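Ticket 938
Product: Dristia arm controller
Site: Jurden workshop
Status: open
Opened: 8 October 2019

Subject: Arm does the easy half of a chore and then gets lost

Hi again! I know the last ticket was closed as "working as designed," and I'm fine with that one, but this is a different problem and I'd like to lay it out properly before anybody sends me the reset instructions.

We're trying to find out if the arm can take over any of the small fiddly jobs on our packing bench, plus a couple of household ones my boss is curious about (she wants it to put things away, I'd settle for it holding a rag). The bench job is bundling: two sticks, one rubber band. The household job is anything with cloth. Both are things a bored kid can do while watching TV, and both of them beat the arm in the same odd way. It goes to the right place, closes on something, and then seems to have no idea whether the thing moved.

Already tried: power cycle, hand-eye calibration, calibration again with the overhead lights off, new profile from scratch. I also dropped the speed to 48 percent, which made the whole thing slower and no smarter. The work area is marked off in blue painter's tape so we can put stuff back in the same cell between runs, and the tape was laid by hand, so the lines wander a bit.

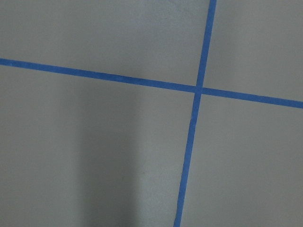
Support wrote back that the controller doesn't use tape lines for position at all, so crooked ones can't be hurting the grasp, and that cloth is listed under unsupported materials in the current release. Support also asked whether the failures happen before contact or after, and whether I'd run the Jindo test routine with the tray in place.

Okay, that helps, and thanks for the quick answer. After contact, pretty much always. Before contact it's lovely to watch. I hadn't run Jindo with the tray because I didn't know it had a tray option - it's on the second settings page, under a heading I'd taken for a language menu. Might be worth renaming!

So I ran it. Plain dowel by itself: no complaints. Dowel with the cloth on it: the log fills up with "grasp uncertain" and the arm sits there until the timeout, which is set to 300 seconds for some reason. Five minutes is a long time to stand next to a machine that's thinking about a rag. Can I shorten that without upsetting anything else?

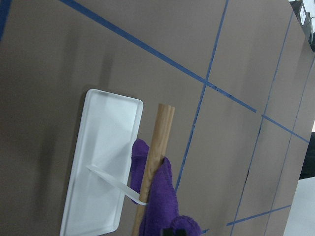 The timeout turned out to be editable (found it myself, ignore the question) and I've got it at 20 now. With that out of the way I could do a lot more runs before lunch, and what I see is that cloth fails differently every time. Sometimes the fingers close on fabric and the arm reports a solid hold on the wood. Sometimes it's the other way around. I take the point about unsupported materials, but your sales page has a whole paragraph on laundry, so somebody over there should have a word with somebody else over there.

Bundling is the one I care about. A person feels the band go tight and eases off. The arm has a number for finger force and that's all it has, and the number barely changes between a band that's stretched and a band that's sliding away. I tried the Delorme settings file that was posted on the user forum, the one that slows the last bit of the close. Better, I think? It's gentler with the sticks for sure. I wouldn't leave it alone with a shift's worth of them.

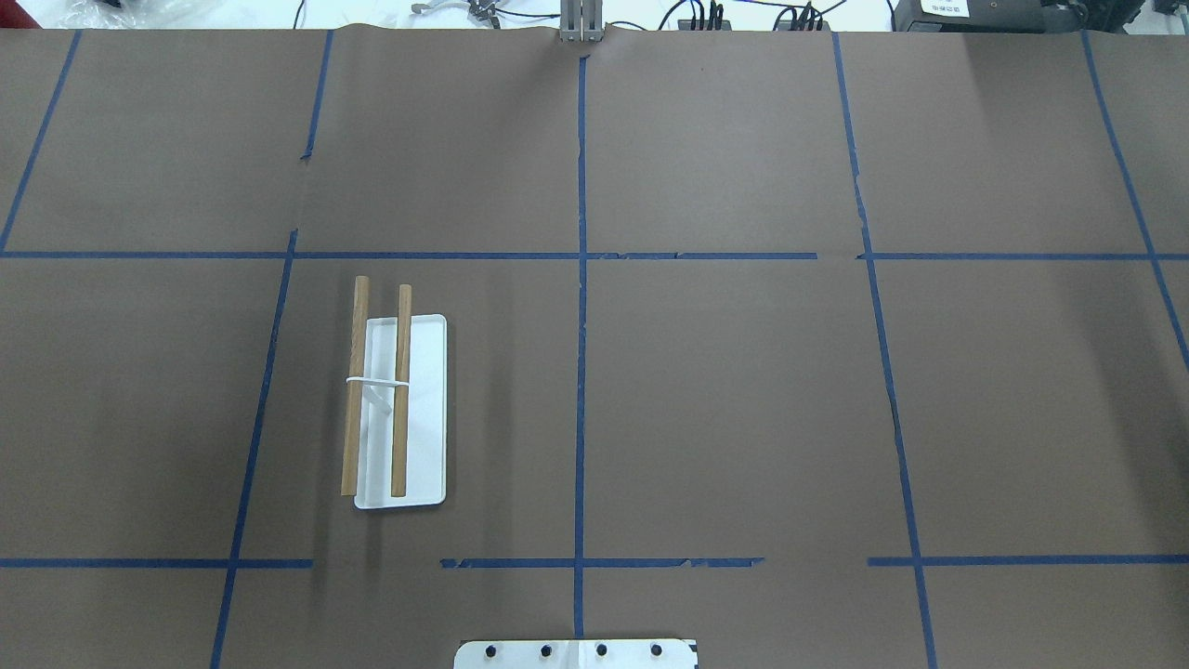
My boss asked for a yes or no on chores and I told her no for cloth, and "ask me in June" for the bundling. Picking up one stiff thing and setting it down somewhere else, yes, it can have that job today. Anything that stretches or flops still goes to a human at our place.

What I need from you:

Is there any way to log finger force faster than the default? I'd like to see the moment the band lets go, and right now it falls between two readings.

Does the Delorme file change anything outside the close speed? The forum post doesn't say and the person who put it up hasn't answered.

Will cloth be in the next release, or is it just on the sales page?

I've attached the logs from the Jindo runs, with and without the tray. Please leave the ticket open, I'm back on the bench tomorrow and will add whatever I get with the softer finger pads.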